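Build Night Handout 8: Why "It Worked Once" Is Not a Result
Instructor: Emmett Ferreira. Arm and kitchen on loan from Leen Abu Hammour, bench 2.
2 November 2018

Read this before you touch the arm. Half of you arrived in September with a video of your machine picking something up. I have a drawer full of those videos and I believe very few of them.

1. Look from more than one place

From close to the arm, a block down among the brackets can pass for a good hold. It may be one. It may also be wedged against a linkage bar, and the servo can't tell you which. Before you write "grasped" in the log, check a second view.
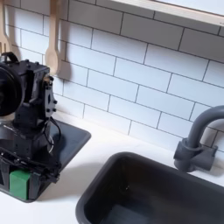

Fig. 1. Green block low in the gripper linkage, over the dark tray. Note the cable loop on the right side of the arm.

Cables first, by the way. A loop that hangs free in one pose can snag in the next. Run the full reach by hand, power off, and watch the slack.

2. Approach

Come down from straight above with the fingers open wider than you think you need. Gizella Borbély's group closed theirs early for two weeks and blamed the software. The trouble was a loose wrist screw. 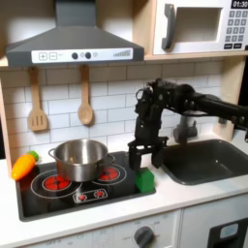 Fig. 2. Fingers apart above the block, at the corner of the cooktop next to the sink.

A block near an edge is a harder test than a block in the middle, so use it. Anyone can tune for the middle. The Storach tutorial does, and then quotes a success rate – I would like to see that number again with the block moved.

3. Obstacles

Pots have rims and handles. Your planner probably treats a pot as a cylinder, if it knows about the pot at all. Plan for the cable too, as it takes up room of its own.

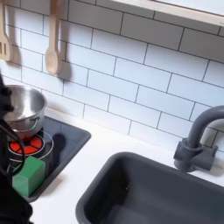
Fig. 3. Gripper near the rim of the saucepan, cable passing over the block.

Ask what Fig. 3 proves about the task. Very little. A still can't show you a finished move, and I will mark down any report that uses one that way.

For next time

Run 30 attempts with the block in the same spot, then 30 with it moved. Log every failure, including the ones you think were your fault. Fatima Van Wyk has the blank log sheets. Don't restart the count after a bad run – I do check.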